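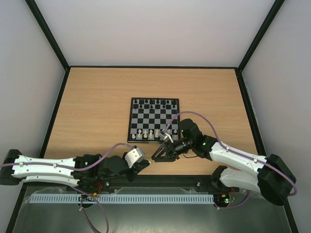 Two robot arms and a small chessboard on a wooden tabletop

Bike theft in Semberg: what gets reported and what comes back
Speaker notes, 18 July 2026

Slide 2 – the numbers
Start with the totals and leave them up for a minute. In the last reporting year 907 bikes were reported stolen in the city. The year before it was 1,104. Say clearly that these are reports. A lot of people with an older bike never file one, so the real number is higher and I don't have a good estimate of how much.

Of the 907, police got 315 back into their hands. Pause here. Fewer of those went home to their owners than you would think, and slide 5 covers why.

Slide 3 – where
Map. Three areas stand out: the Hulel station racks, the streets behind the Bakia shopping center, and apartment basements in the east of the city. Point to each one.
Hulel is mostly daytime theft. Commuters lock up in the morning and come back to a cut cable. The Bakia thefts are early evening.
Basements are different. The door is propped open or somebody follows a resident in, and several bikes go at once. Those cases often get written up as burglary, so they are not in the 907. Somebody usually asks about this, so say it before they do.

Slide 4 – how
Cable locks first. Most thin cables can be cut in seconds with a hand tool. Skip the video if we are running late.
U-locks hold up better, but only when they go through the frame and around something fixed. Front wheel only is still common at Hulel.
E-bikes: take the battery with you if it comes off. Write down the battery's serial number too. It is separate from the one on the frame.

Slide 5 – the property room
Police can hold a recovered bike and have no idea who owns it. The usual problem is a report that says "black men's bike, some rust." There is no way to match that.
What they need is the frame number. On most bikes it is stamped under the bottom bracket, where the pedals meet the frame. Ask for a show of hands: who has theirs written down? Wait for it.
A photo of the whole bike helps, with one close-up of any scratch or sticker. Keep the receipt if there is one.

Slide 6 – if it happens
File the report within 24 hours if you can. Online is fine for a theft with no suspect present. If someone is taking the bike right now, call the emergency number and stay back.
Check the resale sites. If you find your bike, save the listing and send it to the officer on the case. Do not set up a meeting with the seller on your own – people have been hurt doing this.
Insurance: most renters' policies want the report number. Check the deductible before you file the claim.

Slide 7 – coming up
Frame engraving at the Jeon library in August, free, bring ID. Check the date with the library before saying one out loud.
Leave the sign-up sheet by the door.

Questions
If asked about cameras at Hulel: they cover the entrance and the ticket machines. The racks are outside their view. The request to add one is with the transit office and there is no answer yet.
If asked about GPS tags: useful, hide them well, and give the location to police.
Have to be out of the room by the hour, so take the last question five minutes before.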